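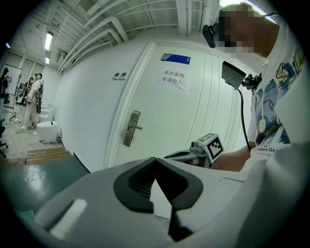 Ticket 200: pose dropouts on the second hand-held gripper, Sitompul build, shared workshop. Tracking loses the tool whenever the wrist rolls, then picks it up again with a jump of 6 mm. The marker cube is mounted on the gripper with the black cable hanging down from the unit above it, and I suspected the cable was pulling on the mount. Status: open.

Update, May: retightened the cube, no change. Swapped the cable for a Brillton one, 3 dropouts in 5 runs.

Update: printed a fresh marker on matt paper. No dropouts in 5 runs by the door, still one in the hallway.

To do: recalibrate against the Julasow board, then repeat the hallway run with the ceiling lights off. Leaving this open until that is done.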